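The Table Finally Has a Top

Dec 16, 2019

So the dining table is done! Or done enough that we ate soup on it last night, which in this house counts as done. I've been going on about this thing since August, when Margarida Matos called to say her aunt was clearing out the place in Bornora and did I want a table, and I said yes before asking how big it was. (Big. We took the door off.)

If you remember the last post, it had been painted at least twice, first a sort of hospital green and then a thick brown that never really hardened. I figured there'd be something cheap underneath. I paid 70 dollars for it, mostly to be polite, and I told everybody I'd be happy if it just stopped wobbling.

Well. I started at one corner with the scraper, then went over the whole top with 80 grit, and when the brown came off there was all this grain under there! Big swoopy lines, ovals in some spots, little streaks of darker brown going around the pale parts. I called Gonçalo Mendes over from next door to look at it and he stood there with his coffee for a good while and then asked if I wanted to sell it. No, Gonçalo.
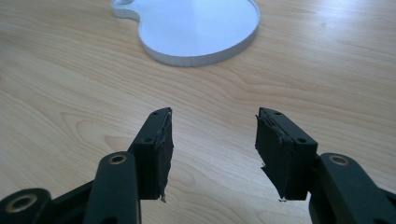
I went back and forth forever on the finish. Margarida is a wax person and she will tell you so at length, but I've got kids and a husband who puts hot pans down wherever he happens to be standing, so I wanted something tougher. I ended up with a matte clear coat, three thin layers, with a quick pass of very fine sandpaper in between. I was scared it would go orange on me like the bookcase did (we don't talk about the bookcase). It went a bit honey colored and I love it. It's smooth enough that I keep running my hand over it when I walk past, like a weirdo.

The legs are another story. They're still brown. I got one of them stripped and it took me an entire evening, all those grooves, and I have three left and not much will to live. I may just paint them all a dark gray and call it a style.

The wobble is gone, at least. One of the stretchers had come loose and it took glue, a clamp I borrowed and 20 minutes of swearing.

Now I need chairs. The four we have are too low, so everybody under ten is eating with their chin on the table. I've been looking at benches, but anything the right length seems to start at 100 dollars and go straight up from there. If you've built one yourself and it held actual adults, please leave me a comment, I'd love to know what wood you used and how wide you made the seat.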